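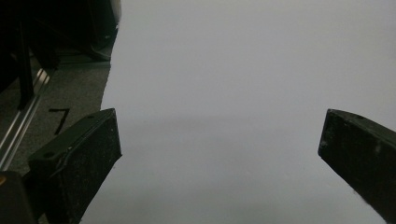
Filholm Heavy Drawing Paper, Flat Sheets

I've been selling this paper for two years now and I still get a little giddy when a new carton comes in! It's a thick, smooth white sheet that takes pencil, ink and marker without fuss, and it lies flat straight out of the pack (we never roll it — rolled paper drives me nuts).

Most of you buy it for posters and pattern drafting, but my own favorite use is covering the big table before the kids' craft hour. Tape down the corners and let them go.

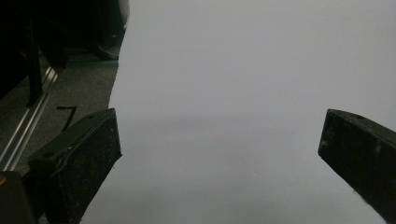 Pale, smooth and ready for a pencil.

If you're between papers, the Conda is thinner and cheaper and folds better. The Pruitt has more tooth, so charcoal people should go for that one. For everything else I'd pick Filholm, and so would Isauro Alvarado, who cuts our sheets at the Besbridge store and has strong feelings about ragged edges.

Item number: 2209
Pack: 73 sheets
Weight: 257 gsm
Color: white
Finish: smooth, both sides
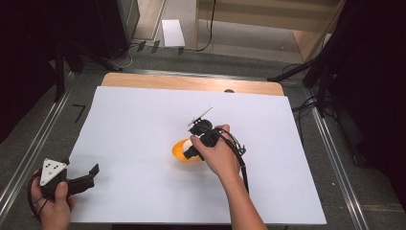

White sheet on a light wood tabletop, with an orange bowl shape in the middle.

Packs ship flat between two boards. Please store yours flat too, away from the radiator, or the corners will curl on you by January. Want to try it first? Add a note at checkout and I'll tuck a sample in with your order — just tell me what you draw with.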